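Skomley Robotics Forum > Student Teams > Project Logs
Thread: Two-arm table for the student contest, our progress and one question

dede_aidoo
Posted February 14, 2023

Hello all. I am in the second year and I take part in the robotics club of our school. Our teacher is Mr. Martti Kokkonen, some of you know him from the Irnico workshop. We are four students, and we work on the "small objects" task for the Vurkutau student contest. English is my third language, so please ask if something is not clear.

The task: two arms must put small things on a table into the correct places. The judges bring their own objects and we know only the categories (soft, flat, thin, "with opening"). Each team gets 30 minutes on the table, and calibration is included in this time. We have trained our policy with 2,916 demonstrations until now. Most of them are made by me and one other student, and I think this is part of our problem.

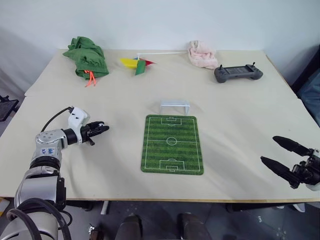 My question is about the order of training. We began with easy objects and added the difficult ones in October. Now the policy is good with cloth but it became worse with everything which has a hard thin shape. The pinwheel is the worst case, because the stick lies flat on the table and the gripper must come very low to take it. With the small goal we have another trouble: the left arm goes to the crossbar when it should go to a post, and then it stops and waits. Did somebody have the same? Should we mix all objects from the start again, or only add more demonstrations for thin things?

gripfinger
Mix from the start. You have a forgetting problem. When you added the new objects, did you keep the old ones in the training set, or did you fine-tune only on new?

dede_aidoo
Only on new, in the first two weeks. After this we put everything together, but we continued from the same checkpoint.

gripfinger
Then I would not continue from it. Train again from zero with the full set. It costs you one weekend of GPU and saves a month of guessing.

old_servo
I don't agree that it's so simple. 2,916 demos from two people is already a narrow set, and training again from zero on a narrow set gives you the same narrow policy. Look at how the objects are placed. In the picture the bag, the pinwheel, the towel and the controller are all at the back of the table, like on a shelf. If most of your demos start like this, the policy learns "go to the back" and does not learn the object.

dede_aidoo
This is a fair point. We put them back there between tasks and then move one or two to the middle. But I must confess that in many demonstrations we did not move the others at all.

old_servo
So the judges will put a towel in the front left corner and your arm will look for it near the wall. I saw this with the Michailidis team. Very nice policy at home and very few points at the contest.

m_kokkonen
Good evening, I am the teacher. I want to add one thing which Dede was too polite to write. I was the person who decided to fine-tune only on the new objects. The students wanted to mix. So they were right and I owe them a cake.

About the placement, I agree with old_servo in part. But the contest rules, section on table setup, say that reserve objects stay along the far edge. So a part of our demonstrations should look like this. I would not throw them away.

old_servo
I didn't say throw away. I said it should not be most of them.

tinwheel
For the thin stick: check the height of your table in the calibration. I see that your table top is two panels with a seam between them. Ours is also like this, and one panel was 2 mm higher than the other. For a towel it makes no difference. For a stick on the table it is everything. Put a ruler over the seam before you train anything again.

dede_aidoo
Oh. We never measured this. We calibrated only on the near panel, where the green mat is.

tinwheel
Then measure first, please.

gripfinger
I still say train from zero, but ok, ruler first. The ruler is free.

dede_aidoo
We measured. The far panel is lower, 1.5 mm at the left end and almost nothing at the right end. We will put thin plates under the legs and calibrate on both panels. After this we record 158 new demonstrations with random positions, and the two other students will do them so that the style is different. Then training from zero.

About the goal and the crossbar I still have no answer. If somebody has an idea, I will read it with pleasure.

old_servo
Look at your wrist camera when the arm comes close to it. My guess is that the posts are hidden behind the fingers in the last few centimeters, and the bar is the only part it can still see.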